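Wallumach Flats – Frequently Asked Questions

Quick answers below. If yours isn't here, email Denise Fairclough in the office and she'll get back to you, usually same day.

BOOKING

How do I book?
Through the form on the Availability page. Pick your dates, pick a flat, pay the deposit. You'll get an email. If no email, check junk first please.

How much is the deposit?
30 per cent. Rest is due before you arrive. We send a reminder.

What's the minimum stay?
2 nights. Longer over Christmas and Easter, the calendar will tell you.

Can I cancel?
Yes. Full refund if it's 42 days or more before arrival. Less than that, we keep the deposit unless someone else takes the dates. Illness – get in touch, we do try to be decent about it.

Do you do long lets?
February only, when it's quiet. Ask for Hjalti Zoëga, he looks after those.

Can I change my dates?
Once for free. After that there's a small admin charge.

ARRIVING

What time can I get in?
From 4pm. Cleaners need the gap so please dont turn up at noon and ask, they will only send you away again. Bags can be left in the downstairs cupboard any time after 11am.

Where do I get the key?
Key safe by the side door, not the front. Code comes by text the morning you arrive. Make sure we have a mobile number that works abroad if you're coming from abroad.

I'm getting in very late, is that ok?
Fine. Key safe works all night. Keep it down on the stairs.

Is there a lift?
In the Paseo building yes. In the Flandska building no, and the stairs are steep. Not great for pushchairs.

Parking?
One space per flat, round the back. Not for vans. Street parking is free after 6pm.

THE KITCHEN

What's in it?
Hob, oven, fridge, small freezer, kettle, toaster. Pans, plates, mugs, cutlery, a decent knife. Flats with an island have the sink set into it. 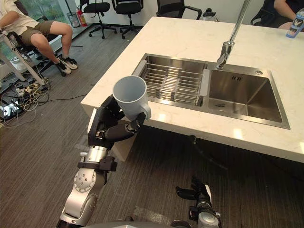
Is there tea and coffee?
Enough for your first morning. Milk too if you tell us beforehand. After that the shop on the corner, open till 10pm.

Is there a dishwasher?
Paseo flats, yes. Flandska, no – washing up bowl and gloves under the sink.

Can I put hot pans on the worktop?
Please don't. Trivets are in the drawer by the hob. Same goes for lemon juice, red wine, anything with vinegar – wipe it up straight away, it marks the stone and it can't just be scrubbed out.

Something's broken, do I have to pay?
A glass or a mug, no, just tell us so we can replace it. Anything bigger comes off the damage bond. Reijo Juntunen does our repairs and can normally get to you the same day.

FLOORS, HEATING, LAUNDRY

Shoes on or off?
Off if you can. There are hooks and a rack just inside the door. We've had a lot of sand walked in, and the grey carpet does not forgive it.
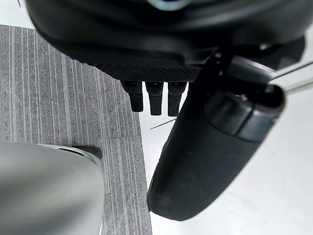 Grey carpet, white floor.

I've spilt something on the carpet.
Blot it with cold water and a plain towel. No sprays, no scrubbing. Then text us. We'd much rather know on the day than find it at the changeover.

Where's the hoover?
Hall cupboard, spare bags on the shelf.

How does the heating work?
Dial by the front door. It's slow, so turn it up and leave it. Turning it up to full won't make it heat any quicker. Off when you go out for the day please.

Can I do washing?
Shared machine on the ground floor, free to use, 8am to 9pm. Bring your own powder. Drying rack in every flat.

PETS AND CHILDREN

Are dogs allowed?
Flandska only, 2 dogs at most. Not on beds or sofas. Bring a towel for paws.

Cot and high chair?
Both free, ask when you book. Bring your own cot sheets. We have stair gates for Flandska but there aren't many so ask early.

LEAVING

What time is check out?
10am. If there's nobody in after you we may be able to stretch it, ask Oriana Cabral the day before.

What do I need to do?
Bins out, dishes done, windows shut, key back in the safe. Leave the beds, we strip them.

I left something behind!
Tell us asap. Hamisi Muli keeps the lost property and will post it on, you pay the postage. Chargers, mostly. Kept for a month then they go to the charity shop.

Can I get an invoice?
Yes, reply to your booking email with the name and adress you need on it.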